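Week 7 handout — Failure modes in grasping and bin packing
Last revised 21/07/2022

We finish the grasping block this week with my favourite topic, which is what happens when a perfectly good gripper meets a bag of chips. Rigid boxes behave. Soft packets slide, crinkle, puff up, fold over each other and generally do as they please, and that makes them a wonderful teacher!

The case study is the Kastow snack-packing trial. A Tarix two-finger gripper moved packets between a tabletop and an open carton for 326 attempts, and 84 of them were logged as failures. The full log runs to 2,169 lines and it's on the course drive. Please read at least the first few pages before the tutorial — the operators' notes are short and often very funny.

Three kinds of failure came up again and again.

Slip on release. The pads open, but the packet clings to one side and swings away from where it was meant to land. Glossy film is the worst for this.

Double pick. The fingers close on two packets where one overlaps the other. The width reading looks normal, so the controller reports a good grasp and carries on.

Rim strike. A finger comes down on the carton wall and keeps pushing. This one is a safety matter, and we'll spend most of the hour on it.
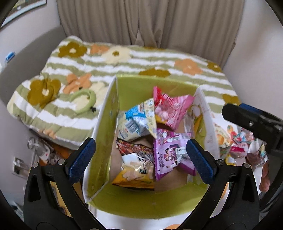
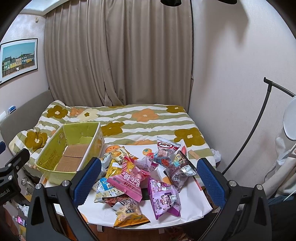
Fig. 7.2. Packets inside the carton (first picture) and heaped on the table beside it (second picture).

Look at how little room the fingers have at the carton walls, and think about where you would set the approach height. In the Kastow trial the force limit was set for the packets, then raised in November after complaints about dropped bags. The new limit was fine for lifting. It was far too high for a finger pressing on a carton edge, and on the next rim strike the carton tipped and an operator reached in to catch it while the gripper was still closing. No injury, luckily, but a proper near miss.

The Zorier incident form asks for one root cause. I'd like you to find 2, and to argue for both. Jääskeläinen's chapter on contact sensing is the best place to start, especially the part on telling a wall from an object by the direction of the load.

For the tutorial, bring a sketch of a stop rule that would have caught the rim strike without also stopping on every crinkly bag. Rough is fine. Colour helps.

Comments

mech_tutor_b: Is the force data in newtons all the way through? Column four looks odd after the November change.

pipwren: Loved this one. Our group tried the double pick at home with kitchen tongs and got it on the first go

slowservo: Could we get the Jääskeläinen chapter as a scan? The library copy is out.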